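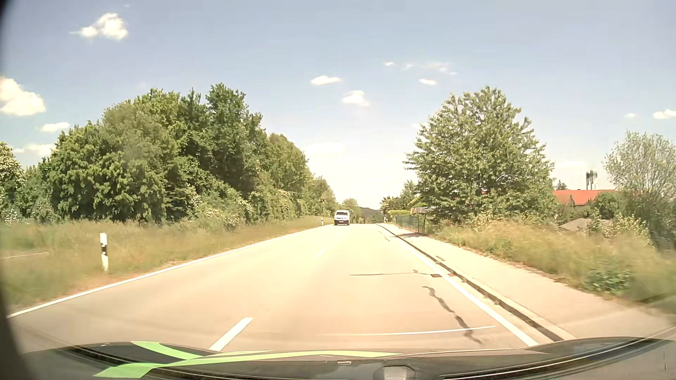
Frequently asked questions

Who runs the Grube to Didevach coach?
Plekia Coaches. We are a small firm with 8 vehicles, based in Grube. The office is looked after by Gisela Kleinschmidt.

Where do I get on?
In Grube, outside the old post office. In Didevach, at bay 2 of the bus station. The stop in Fudesia is on request only, so please tell us when you book.

Do I have to book?
Between May and September, yes. For the rest of the year you can pay the driver if there are seats left. Cards are accepted on board but the reader does not always get a signal after Fudesia, so bring cash as well.

How long does the trip take?
135 minutes, including a short stop at Fudesia. There is a toilet at the stop but not on the coach.

How much luggage can I bring?
One large bag in the hold and one small bag at your seat. Skis and pushchairs go free. Bicycles need to be booked by noon the day before and must have the front wheel off.

Can I bring my dog?
Small dogs in a carrier travel free. Larger dogs need a muzzle and a child ticket. Guide dogs are always welcome.

I have missed my coach. Is my ticket still valid?
You can use it on the next departure the same day if there is room. After that it expires.

How do I change or cancel a booking?
Write to the office with your booking number. Changes are free up to 24 hours before departure. Cancellations made before then are refunded in full to the card you paid with, usually within five working days.

I left something on board. What now?
Lost property is kept at the Grube office for one month. We can post small items if you pay the postage. Keys and phones are only handed over in person.

Do you run in winter?
Yes, with one departure each way instead of three. If the road is closed we send a text message to everyone who has booked.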